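Teleop notebook, September, kitchen sim, apple pick

Started 9:40, tea in hand, wrist already complaining. Today's job was to get through a decent block of hand-driven demos on the apple task in the Eltasness kitchen build, so that Shahnaz has something to train on before she goes on leave. The instruction string is still "pick up the apple", nothing fancier. Shahnaz Liyanage wants the phrasing left alone until we've got a baseline, and fair enough, I changed it twice last month and made a mess of her labels.

First hour was all setup. The Cliltell controller had lost its pairing again (hold the side button until it buzzes twice, don't bother with the menu) and then the axes were mirrored, so pushing left sent the arm right. I spent far too long blaming the sim before I found my own test flag still switched on in the config. Turned it off, restarted, all good. Clive, if you pull my branch, check that flag before you swear at anything!

Once it was behaving I settled into the routine I like: park the gripper up high with the fingers open, get it lined up over the fruit, take a breath, then go down in one smooth move. If I stop halfway to fiddle, the policy learns to stop halfway and fiddle. We saw that with the Chowdhury mug set and I don't want to see it again.

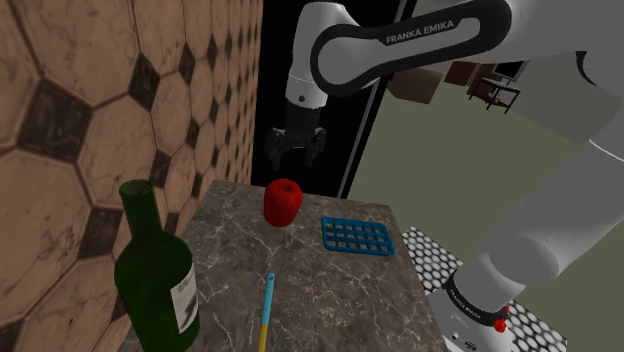
Fingers open over the apple, bottle and blue tray on the bench too.

I do like this layout for practice. The bottle's well forward and the apple's toward the back, so there's a proper reach involved, and you can't get lazy and just drop straight down from home. My habit is to keep the wrist to the far side of the bottle on the way in. I haven't measured whether that helps, it just feels calmer on the stick.

Numbers for the morning: 117 attempts recorded, 17 thrown out. Most of the bad ones were me closing too early and pinching the top of the apple so it squirted away across the marble (very funny the first time). A couple were dropped packets on the Endberg link, and those I binned without looking too hard. That leaves an even hundred, which pleased me more than it should have.

Had a long chat with Clive Blackburn over lunch about the view from the wrist. He reckons I'm driving almost entirely off the big room view and ignoring the close one, and he's right, I am. The room view gives me the approach and I just trust my hands for the last bit. Trouble is the policy leans hard on the wrist stream for that last bit, so if I'm guessing there, it's learning from guesses. His suggestion was to cover half my monitor with a bit of cardboard and do a batch with only the close view to go by.

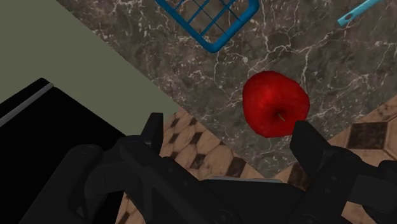
So that's what I did after lunch, and crikey it's hard at first. You lose all sense of height. I kept thinking I was level with the apple when I was still miles off, and the fingers look enormous from back there, so everything seems closer than it is. What helped was picking something fixed to steer by. The edge of the counter is good for that, nice and straight against the floor tiles, and I'd get the apple sitting between the two fingers first and only then think about going in. When it was over by the right finger I'd back off and shift across, because if you push on from there you nudge it with the tip.

By three o'clock I was getting smoother. Slower than the morning batch, no question, but the closing looks much cleaner on playback — far less of that last-second wobble. I've saved these under a separate tag so Shahnaz can train with and without them and we can argue about it properly.

Total in the folder is now 791 with the older runs. She wants another 400 before the next training pass, so it'll be a while yet.

To do:
Turn stick sensitivity down a notch for the final approach, it's twitchy.
Ask Clive if we can have a key for "bad one, bin it" so I don't have to let go of the controller.
Shuffle the apple's starting spot more, I'm starting to do it from memory.
Fix the pairing thing on the Cliltell, or at least tape the instructions to the desk.

Packed up at 4:30. Tomorrow I'll do the close view batch first, while my hands are fresh, and see if the discards come down.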